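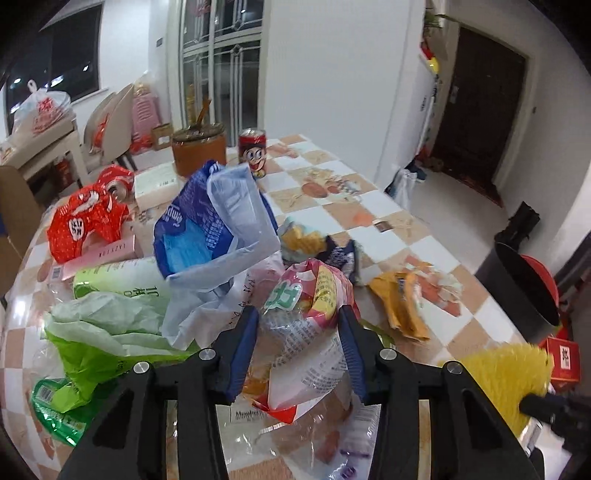
How long can you leave a sourdough starter in the fridge without feeding it? Longer than I thought, mine went all of April and came back fine on the second feed.

So that's settled. Gray liquid on top, poured it off, smelled like nail polish. Fed it rye and water at 6 am, then again before bed. Bubbles by this morning. Very pleased with myself.

Bad night otherwise. Up at 4 with the leg cramp. Walked it off in the hall, then no point going back to bed so did the kitchen drawer I've been putting off. Found the good scale under the takeout menus. Battery dead of course. Need the flat round kind, write it on the list.

Shoshana called before I'd had coffee. She wants bread for the Flesenstead thing, 14 loaves, can I do it. Said yes before I thought. The oven holds 3 if I squeeze them in and the left one always burns. So that's five bakes, an hour each with the heating up, and where do they cool? Every flat surface I own. Might ask Nesrin if I can use her oven for half. She'll say yes but then she'll want to talk about her sister.

Flour. Went to Poduval for the big sack and they've moved everything again, rice where the flour was, flour by the door where it's drafty. Bread flour has gone up. Bought it anyway plus a small bag of rye. Forgot salt!! Had to go back in. Same cashier, she laughed at me.

Parking lot was a mess, somebody's cart loose, rolled right into Güven's car. He was nice about it. Says his loaves come out flat every time and what is he doing wrong. Told him he's probably letting it sit too long, try cutting the rise short and putting it in the fridge overnight. He wrote it on his hand. I said I'd drop off some starter, so that's another jar to find. Have no jars. Have a hundred lids.

Test loaf this afternoon. 80 percent water, which was too much, dough went everywhere, I had it on my elbows and on the phone and somehow on the light switch. Got it in the pot in the end. Came out wide and low but the inside was good, nice holes, a bit sour. Ate two slices standing up with too much butter. Less water tomorow. Write that down somewhere that isn't here because I never look back in here.

Mr. Panicker from upstairs knocked about the smell, I thought he was going to complain, he wanted a piece. Gave him the end. He says his mother baked in a clay oven and the crust was black and that's how he likes it. Fine, he can have the left one from every batch.

Still to do: battery, jars, call Nesrin, ask Shoshana if they want it sliced (please no). Pay the gas bill before I run the thing all day.

Leg is starting up again. Feed starter, then bed. Did I lock the back dor? Going to check.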